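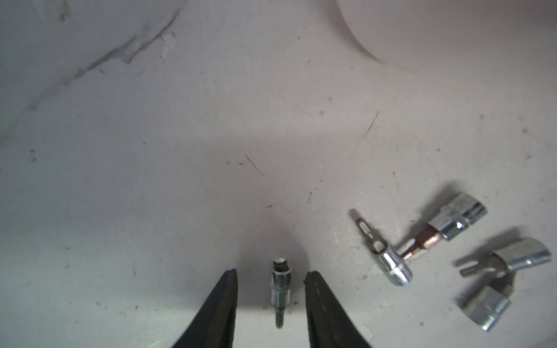 Our group chose small parts handling as the topic for the term project, and the visit to the open day at the Tranberg workshop was meant to give us something to compare our own gripper against. We had been working mostly from simulations and from one short test on a bench at school. The demonstration used hand-tool parts, and most of them are shiny and round, so they are harder to pick up than the plastic cubes we practised with. The view from the wrist camera showed the problem well. A small silver adapter stood upright between the two black fingers, but the sockets to the right of it were lying on their sides, with the second and third slightly overlapping. One of them had a copper-coloured extension stuck into the back of it, so a program has to decide whether that counts as one object or several.

Background

Mohsin Bangash ran the demonstration and answered questions for most of the afternoon. He explained that each arm was driven by a person through a matching set of handles during the training stage, and that the recordings were used later to teach the arms to work on their own. The task set is called Lusarar. It had 3000 recordings when we visited, and the plan is to keep adding to it until September. He told us 50 of those had been thrown out for poor lighting.

We asked why the table was so pale. He said a pale surface makes it easier to find dark edges, but it also gives the camera trouble with chrome, and scratches on the surface can be mistaken for thin parts. Our own bench is dark green and we had the opposite trouble with shadows, so this was useful to hear.

What we watched

The task was to move loose parts to and from a white tray. The arms are mounted on a rail along the front edge of the table, and both can reach the middle. The one on the right worked down inside the tray, where two bits were lying close to the left wall. That was the part we paid most attention to. A gripper has little space beside a wall, and in our simulation that is where most of our failed grasps happened.

The left arm stayed above the table, and more bits were scattered in front of the tray. A few other things had been left in reach as well — a small hand rake with a yellow handle and a vase of artificial flowers — and we wrote down that a program would need to ignore these. 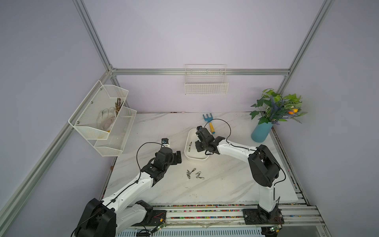

What we will change in our project

Our Dulline gripper has rounded fingertips. We will print a second pair that narrows to a flat tip and repeat the bench test with both.

We will add metal parts to the test set, including some lying against the side of a container. At the moment our simulation reports 94 percent on cubes, and we expect that number to drop.

The wrist camera will be moved closer to the fingers. Zaidi, the software we use for tracking, loses the part when the fingers cover it, and we would like to see if a nearer view helps.

Limits of the visit

We were there for 2 hours and did not take our own measurements, so nothing here should be read as a result for the Tranberg arms. We also did not ask about cost. A list of the follow-up questions we sent to Mr. Bangash is in Appendix B.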